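Okay so I said I'd post a proper update on the hens once the year turned over, and it's Jan 1, 2026, and the coffee's hot, so here we go!

First off - the new coop door. Firouzeh Shahbazi talked me into the Gramside one with the light sensor and I LOVE it. Hens go up at dusk, door slides down, I stay on the couch in my socks.

Well, mostly. Urnulo (the speckled one, bossy, you've met her) likes to stand in the doorway having thoughts. Two nights running I had to go out in my slippers and give her a nudge.

Eggs: we're down to 3 a day, which is fine for the dead of winter. Back in October we were getting 11 and I was leaving cartons on people's porches like a weirdo.
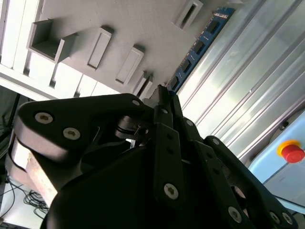
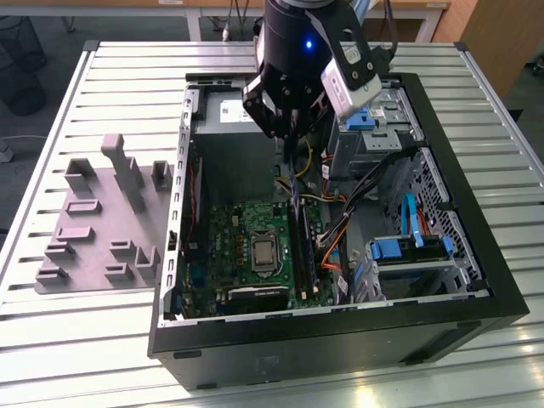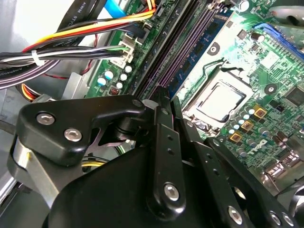

**Filed under: chickens, winter, goats (sort of)**

Oh, the goats! Farhad Golestani over in Bokavdale has two does he wants to rehome and I went to look. Only to look. I had a very firm talk with myself in the truck the whole way there.

You can guess how it went. One of them ate my shopping list right out of my pocket and then leaned on me, and I'm only human.

Nothing's decided! The back fence needs work first - some 12 posts are rotten at the bottom and the gate hangs on one hinge and a piece of twine. Rosário Henriques has offered me her post hole digger, and I think she's hoping I'll never give it back.

Meanwhile the water is freezing by breakfast every day. I've gone back to swapping two rubber buckets, one in the mudroom thawing and one out in the run. Cheap, ugly, works great.

If you've kept goats and hens on the same half acre, tell me how you keep the goats out of the layer feed. I've heard five different answers and three of them were "you don't."

Anyway, Urnulo is yelling at the back step again, so I'm off to get my boots on. Happy new year, you lot!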